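# Installer une lampe à pince quand on n'a pas de bord de table

J'ai longtemps travaillé avec le plafonnier et rien d'autre, et puis mes yeux ont fini par protester (surtout en janvier, quand il fait sombre à 17 heures). Il me fallait une lampe de bureau pour mes petits bricolages. J'ai pris une lampe à pince, blanche avec le tour de l'abat-jour bleu, trouvée chez Cletton pour 27 euros. Mignonne comme tout !

Seulement voilà, mes deux tables sont poussées l'une contre l'autre et celle du fond touche le mur. Pincer la lampe sur le côté ? Trop loin, la lumière n'arrive jamais où je travaille. Ma solution, c'est la caisse à outils : un gros machin en plastique noir, assez lourd pour servir de pied, et que je peux poser où je veux.

## Ce qu'il faut

- une lampe à pince avec son ampoule
- une caisse à outils bien remplie
- une multiprise, si la prise murale est loin
- un chiffon sec

## 1. Faire de la place

On commence par pousser tout ce qui traîne. Moi je laisse mon sac en toile et le carton ouvert au fond, contre le mur, et je garde le devant libre. Un coup de chiffon au passage, c'est le moment ou jamais.

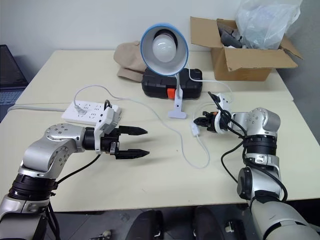

Gardez la caisse pleine ! J'avais essayé avec une boîte de rangement Neltance presque vide, et tout a basculé dès que j'ai penché l'abat-jour. Depuis, je mets les pinces et les clés au fond, et les choses légères par-dessus.

## 2. Fixer la pince

Posez la caisse sur la table du fond, au milieu, fermoir vers vous. La pince se met sur le rebord avant, bien enfoncée. Tirez doucement dessus – si elle glisse, une petite bande de caoutchouc entre les deux mâchoires règle l'affaire. J'évite de pincer sur le fermoir lui-même, j'ai déjà cassé celui d'une vieille caisse Grernura comme ça.

## 3. L'ampoule

Lampe débranchée, toujours. J'utilise une ampoule dépolie, beaucoup plus douce pour les yeux qu'une ampoule claire quand l'abat-jour est tourné vers soi. Côté couleur, 3000 kelvins me conviennent très bien le soir. Regardez aussi la puissance maximale inscrite sur la douille avant d'acheter quoi que ce soit. Une LED de 8 watts me suffit largement.

## 4. Brancher et ranger les fils

Ma multiprise est posée à gauche, sur la table de devant, un peu en biais, avec son gros câble gris qui part par le côté. Avant de brancher la lampe, suivez chaque fil du doigt jusqu'au bout, ça évite de débrancher le mauvais appareil. Les fils blancs sur une table claire, on les confond vite !

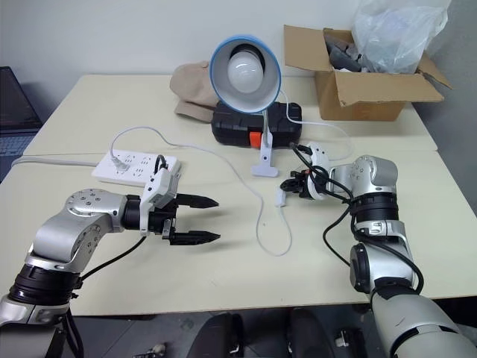

Pour le fil de la lampe, laissez du mou près de la pince, de quoi tourner l'abat-jour sans rien arracher. Le reste peut faire une grande boucle, mais gardez l'interrupteur à portée de main. J'ai acheté un paquet de 100 attaches Aryee en tissu et j'en mets une seule, là où le fil passe derrière la caisse.

## 5. Régler la lumière

Asseyez-vous à votre place habituelle et allumez. Si vous voyez l'ampoule en face, baissez un peu l'abat-jour. Si votre main fait de l'ombre sur l'ouvrage, décalez la caisse du côté opposé à la main qui travaille (à gauche pour les droitiers, donc).

Et quand il faut récupérer un tournevis, on éteint, on enlève la pince, on ouvre la caisse et on remet tout. Je sors maintenant mes outils avant d'installer la lampe, même si j'en oublie un presque à chaque fois.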